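Gripper swap weekend, part two

So I finally got the Prevby fingers onto both arms and spent all of Sunday making them bother a purple cloth. The old Marwat set could pinch a bottle fine but anything thin and floppy was hopeless, and I was sick of it!

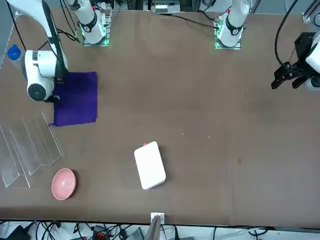
Naveed Janjua thinks I should have changed the controller first and left the fingers alone. Maybe! But the controller costs $2,158 and the fingers were $17 a pair, so guess which one I tried.

Corner grabs feel way less fussy so far. I still need to slow the wrist down (it swings a bit), and then do 10 more runs with the old set. 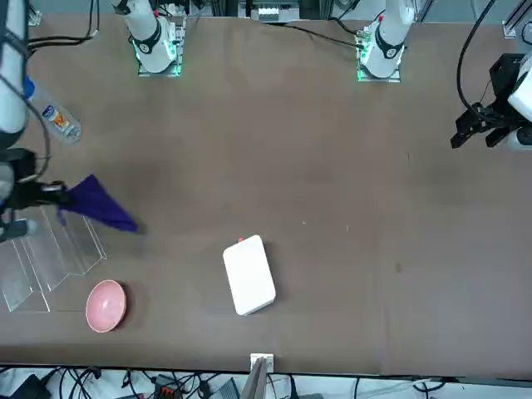 Purple cloth in the right gripper.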